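# 第四章 露台座位与在线订位的设置

本章适用于装了 Sastex 订位端的门店，从后台已经能登录讲起。原厂说明书说全程“几分钟即可完成”，请别照这个时间安排人手。 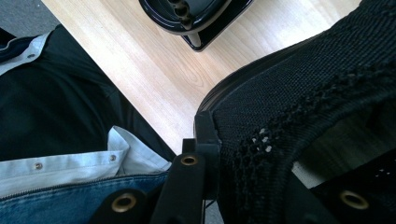

Hamidreza Golestani 看完上一版以后留言：你们把露台写得太复杂了，Dellville 店直接用默认分区，开业到现在也没出过乱子，新店照抄就行。

Dellville 店的露台是不接受预订的，默认分区当然够用。只要你打算让客人提前订到室外的桌子，默认设置就会让客人以为订到了露台，到店以后却被领进室内。下面按允许预订露台的情况来写。不接受预订的店只做 4.1 和 4.5。

## 4.1 建立分区

1. 登录后台，进入“店面 > 分区”。系统已经预置了“大厅”和“其他”两项。
2. 把“其他”停用。不要删除，删除后历史订单会全部归到大厅，而且撤不回来。
3. 点“新建分区”，名称填“露台”。名称会原样显示给客人，别写“外A”“东侧备用”之类的内部叫法。
4. 在“可订座位”里填实际能坐人的数目。Geruvville 店填的是 35。
5. 保存，退出，再进来看一眼。

> **注意** 第 5 步不能省。保存键变灰只表示请求发出去了。网络不好时页面照样提示“已更新”，重新登录后数字又回到原来的样子。客服的解释是“显示延迟”，我们等过一个晚上，没有等到它更新。

“可订座位”和“总座位”是两个字段，在页面上挨得很近。总座位只影响报表，可订座位才决定客人能不能下单。只填总座位的话，露台会一直显示“已满”，门店这边看不到任何提醒。

## 4.2 桌位与合并

1. 在露台分区下逐张添加桌子，每张填桌号、最少人数、最多人数。
2. 两人桌的“最少人数”填 1。系统默认是 2，单独来吃饭的客人会被整个挡在外面。
3. 需要拼桌的，在“可合并”里勾选相邻桌号。
4. 关闭“智能合并”。
5. 回到平面图，把桌子拖到与现场大致相符的位置。

第 4 步和厂商的建议相反。宣传页上说智能合并会“根据客流自动优化”，它到底按什么规则优化，我们问了两次都没有得到书面答复。试用期间，它把靠栏杆的桌和门口的桌合成了一张六人桌，中间隔着一条传菜的过道。如果贵店的露台是方方正正的一块，桌子也都能随便搬，可以自己打开试试，先别在周末的晚市试。

平面图只给领位的人看，拖歪了不影响订单。不用在这里花太多工夫。

## 4.3 开放时段与保留时间

1. 进入“时段”，选择露台分区，取消勾选“跟随大厅”。
2. 设置首次入座时间和末次入座时间。末次入座指客人坐下的时间，厨房收单要另填。
3. 用餐时长：午市和晚市分开填。系统建议值偏短，按它来排，后一桌客人到的时候前一桌多半还在吃甜点。
4. 保留时间：客人迟到多久后放掉桌子。这一项必须和发给客人的确认信里写的一致，见 4.4。
5. 提前预订天数填 21。

> **小心** 提前天数填得太大，季节结束后的日期也会一并开放。露台 10 月就收了，客人照样能订到 11 月的桌子，订完还会收到一封很热情的确认信。请同时在“季节”里填写露台的停用月份，两处都填才有效。

关于留位比例：系统允许留一部分桌子不放到网上，给直接走进来的客人。留多少由各店决定，但请在门口和网页上用同一种说法。客人在网上看到还有桌，到了门口被告知室外已经全部订完；或者反过来，网上显示订满，走近一看露台空着一半。这两种情况我们都收到过投诉，写得还不短。

## 4.4 确认信与到店话术

系统自带三套确认信模板，语气分别叫“亲切”“典雅”“活力”。除了问候语，三套内容基本一样，也都漏了同一件事：没有写明分区。

1. 选任意一套模板，点“复制并编辑”。
2. 在正文第一段插入变量 `{zone}`。
3. 在第二段写清楚保留时间，数字手动输入。变量 `{hold}` 取的是大厅的值，露台改了它也不跟着改。
4. 加一句天气说明。可以直接用这句：“如遇下雨或大风，露台停止开放，我们会尽量为您安排室内座位，但无法保证。”
5. 删掉模板末尾的“您的完美之夜从此刻开始”。
6. 给自己发一封测试信，用手机打开看。

第 4 步里的“无法保证”请保留。有门店嫌它不好听，改成了“必将妥善安置”，遇上一场阵雨，大厅里并没有那么多空桌。

测试信在电脑上看正常，不等于手机上也正常。变量名前后多一个空格，客人收到的就是一串花括号。

领位屏上每张订单都有“客人备注”一栏，默认折叠。进入“领位屏 > 显示”，把它改为“始终展开”。客人在备注里写了“请安排室外”而没有选分区时，系统一律按大厅处理，也不会提示任何人去读那行字。

遇到必须拒绝露台要求的情况，领位的人至少应当能说出三件事：有没有可能稍后换过去，大概什么时候，要不要登记。系统里的“换座候补”就是做这个用的，在订单右上角的菜单里。只说一句“外面都订出去了”，从系统的角度看不算错误，客人会怎么写评价就难说了。

## 4.5 导入旧预订

从 Barua 导出的旧预订可以整批导入。厂商称导入“无损”。Geruvville 店导入了近 1455 条，姓名和电话都在，过敏备注全部落到了一个前台看不见的字段里。

1. 在 Barua 里选择导出为 CSV，编码选 UTF-8。
2. 打开文件，找到过敏和忌口所在的那一列，把列名改为 `guest_note`。
3. 把日期格式统一为年在前。两种写法混用时，系统会自行猜测月和日，猜的时候不打招呼。
4. 进入“数据 > 导入”，先勾选“仅校验”。
5. 校验通过后，取消勾选，正式导入。
6. 导入完成后随机打开几张未来的订单，与旧系统逐项核对，重点看备注。

> **警告** “仅校验”只检查有没有空行和重复电话，不检查内容放得对不对。绿色的对勾不能作为过敏信息已经转移的依据。旧系统请至少再保留一个月的只读权限。

如果导入时弹出代码 305，表示有订单指向一个不存在的分区。常见原因是 4.1 第 2 步里把“其他”删掉了。重新建一个同名分区可以让导入继续，但原先归到大厅的那些历史订单得手工改。

## 4.6 开放前的检查

以下几步建议由没有参与设置的人来做，用自己的手机，不登录后台。

1. 以普通客人的身份订一张露台两人桌，确认能选到分区。
2. 再订一张一人的。
3. 看确认信里有没有“露台”二字、保留时间是否正确。
4. 取消其中一张，检查平面图上的桌子有没有放出来。若没有，等五分钟再刷新，仍没有就手动释放，并记下订单号。
5. 打电话到店里，问一句“露台还能订吗”，听接电话的人说的和网页上是否一致。

Jhair Carhuamaca 在核对本章时指出，第 4 步在旧版领位屏上看不到结果，得切到“全天”视图。已经确认，确实如此，原厂文档没有提。

关于“智能推荐时段”“情绪标签”和“贵宾预测”三项功能，本章不作说明。它们默认打开，位于“实验室”菜单，关掉以后我们没有发现订位受到影响。厂商给出的效果数据没有注明来自哪类门店，也没有注明比较的是什么时期，在看到这些之前，请保持关闭。

候补名单的短信设置见第五章。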